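From: Wiremu Bright
To: kitchen-automation list
Date: 31 July 2023
Subject: Re: Plate loading – what do we order before October?

Iwona Górecki wrote:
> I have 3475 left in the equipment line and it has to be committed
> before October. The Bellcombe quote for a second arm is well over
> that, so please don't ask again. What I need from you is a short
> list, in order, with prices. Also, do we really need new racks? The
> one on the bench looks fine to me.

Iwona,

The rack is fine for what it is. My worry is that we only have the one, and if a wire gets bent we stop until another turns up. Rulier sell a similar one at 20 each and I would like two spares.

In order, then:

1. Spare finger set for the gripper, from Delić, 300. They want payment up front and they are slow to ship, so I would place this one first.
2. Two wire racks from Rulier, 40 the pair.
3. More plates, same size and the same rims as the ones we have. Brandico do a box for 49. I would take two boxes.
4. A better lamp for the bench. No quote yet.

That comes to 438 before the lamp and carriage. I would hold the rest for the service visit on the arm, which was missed out of last year's budget altogether and then had to come out of travel.

For anyone on the list who hasn't been down to the bench, the job is plates and a wire rack:

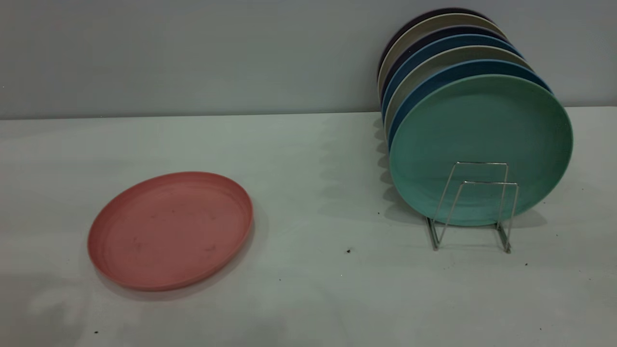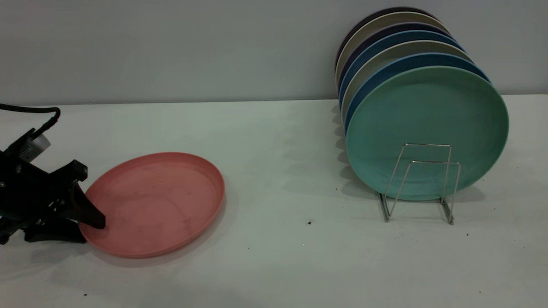 Seven in the rack, one on the table. 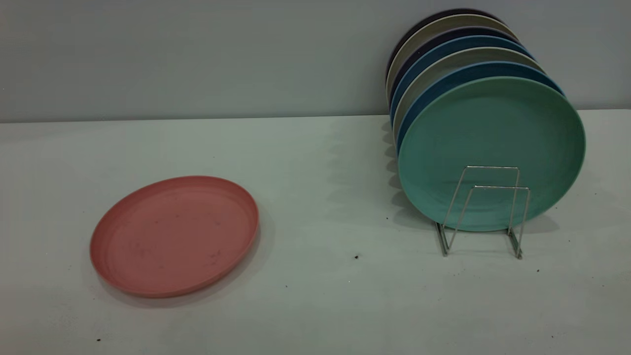
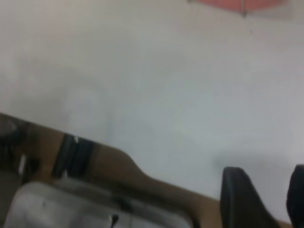

On the second arm, I agree it should wait. If we do come back to it next year, please ask Bellcombe to quote for the mounting plate and the cables separately – last time they were folded into one figure and we couldn't compare it with anyone else's.

Two things I need from you. Can the Delić order go on the card, or does it have to be a purchase order? And does the lamp count as equipment or as furniture? If it is furniture I will take it off the list and ask the building people for one.

Wiremu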